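Hazel growers in Lornomdale offered help to replant after canker losses

Growers in Lornomdale who lost hazel trees to canker last winter can now apply for young replacement trees from the Clullar nursery, the growers' association said on 12th January.

The nursery has raised 564 trees from local stock, all of them two years old and ready to lift while dormant. Each holding may ask for up to 8 trees in the first round. Anything left over will go to people with larger gaps in their rows, mainly on the wetter ground along the Illey road, where losses were heaviest.

Trees are free, but growers have to collect them and must have grubbed out and burned the affected wood first. Applications close at the end of January and lifting will start as soon as the ground allows.

Nursery manager Thắng Cù said the young trees should go in the same day they are collected. If that can't be done, the roots should be covered with damp soil in a sheltered spot.

"Plant them no deeper than they stood with us and keep the grass off for the first couple of summers," he said. "Don't feed them this year."

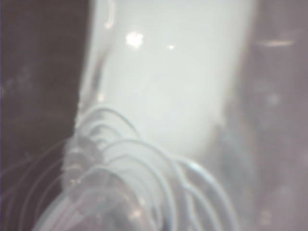

Lại
Orchards and Woodland Reporter

He also asked growers not to replant in the same hole where a diseased tree has come out. A gap of 6 feet is enough on most holdings, though heavier soils may need a drain cut as well.

The association wants to have 1000 new hazels in the ground across the district before it reviews the scheme. A second batch is being grown on at Clullar and will be offered next winter.

Forms are at the nursery office and at Illey village hall.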